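Nundimura showroom, quick notes

Got to the Nundimura showroom at 10, coffee already gone. Yuto Sakai walked us straight to the Pestari demo, their tidy-up service for small shops and daycares. You rent the robot by the month, Nundimura does the setup. Jarine has the same pitch but no demo unit yet.

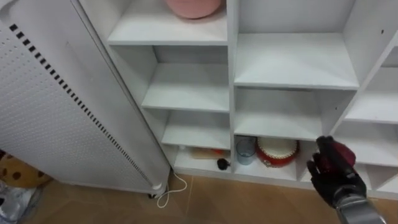
Pestari at the bottom cubbies, dark red item in hand.

Asked about training time. Yuto says 4 visits for a normal room, more if you keep moving furniture. Fine by me. Also asked about floors, tile and thin carpet OK, thick rugs no.

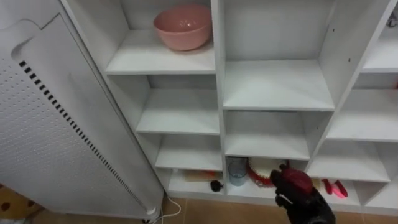

Low shelves were my big worry, our stock room is nearly all low shelves. Going in from the front, the black and red hand had the clear cup on one side and the shiny red-pink bits on the other, so not much elbow room. Want to see that again with our own bins. Speed I'd call patient.

Then Yoshinori Koyama came over for the money part. 2000 a month, or 1753 if you sign for the year. Service calls included, spare fingers extra (didnt get the price).
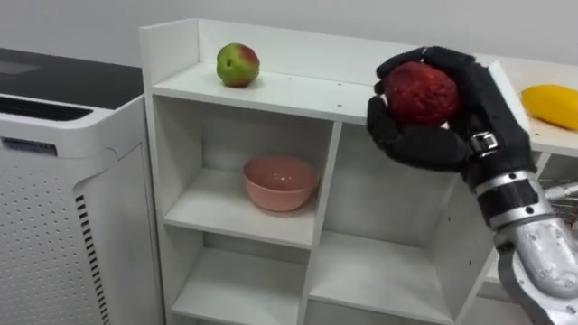
Grip is what Kobori will ask about, they pack produce. Koyama says force is set per item type and you can change it yourself on a tablet. The red fruit had the thumb over the top and fingers underneath, pretty much how I'd hold one. Bruising data is coming by email, he said. Will beleive it when I see it.

Last bit was the shelf map, where you tell it what lives where. Menus are OK, a little deep.
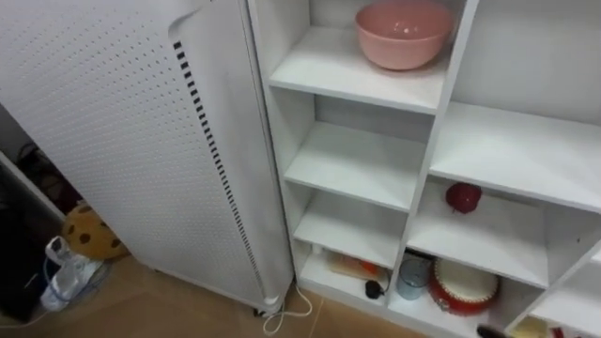

Shelves at the demo corner, pink bowl up top, blue cup and drum at the bottom.

Left at noon. Still need: finger price, noise level, who pays shipping.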